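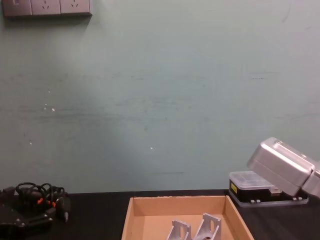 # Touching up a scuffed wall without repainting the whole room

Quick one, writing this between coats. Pale green wall behind a black tabletop, grey scuffs across the middle, some white chips on the left. Most rentals have a wall like it somewhere. You don't need a full repaint. You need an afternoon and a bit of patience.

## What you need

- sugar soap, or dish soap if that's what's under the sink
- two sponges, one for washing, one for rinsing
- melamine sponge (the white eraser kind)
- lightweight filler
- small filling knife, flexible
- 180 grit sandpaper, then 240
- mini roller, short nap foam
- small angled brush
- leftover paint, or a matched sample pot

I use the Jovwood filler. Dries white, sands easy, no strong feelings beyond that.

## 1. Wash first

Warm water, sugar soap, work from the bottom up so you don't get drip lines. Rinse. Let it dry properly. Half of what looks like damage is just grime off chair backs and bags, and you'll feel silly having painted over it.

If there's a power point nearby, switch it off at the board and keep the sponge well wrung out. Damp, never dripping.

## 2. Melamine sponge on what's left

Light pressure. Lighter than that. It's an abrasive, so on matt paint it will leave a shiny patch if you get stuck in. Test somewhere behind furniture. Asabe Olatunji did her hallway with one and had to paint it anyway becuase every scuff turned into a gloss spot.

Low sheen and semi-gloss cope much better.

## 3. Chips

Scrape any loose edges with the knife. If paint keeps lifting, keep going until it stops. Then:

1. Sand the edge of the chip with 180 so you can't feel a step.
2. Wipe the dust off, damp cloth.
3. Thin skim of filler, wider than the chip.
4. Wait. Read the tub, most say an hour or two, longer in winter.
5. Sand with 240. Second skim if it's sunk.

Dab of primer over bare filler. Skip it and you get a dull patch that shows every time the sun comes in.

## 4. Match the colour

Old tin in the shed is best. Stir it for ages. If it smells off, bin it.

No tin — cut a flake out with a sharp blade, size of a 50 cent piece, from somewhere hidden. Take it to the paint counter. Ours is Mohammed and they matched mine first go, Vandside low sheen, formula ending 1491. Write the formula on the lid AND on a bit of tape inside a cupboard. Lids get lost.

Greens are a pain. They shift under warm bulbs. Look at the sample dry, in daylight, on the actual wall.

## 5. Paint

Tiny bit on the brush, fill the chip only. Let it dry. Then the mini roller, nearly dry, feathering out past the edge. Two thin coats. Same tool as the original wall if you can tell, brush marks on a rolled wall stand out a mile.

Still see the patch? Paint that wall corner to corner. Just the one wall. Corners hide the change.

## Timing

Mine took 13 days all up, only becuase I kept wandering off. Actual work is an afternoon plus drying. Chibuzor Isah reckons leave it 9 days before you wash it again and I've stuck to that.

Doing the skirting in March, will add a bit on gloss then.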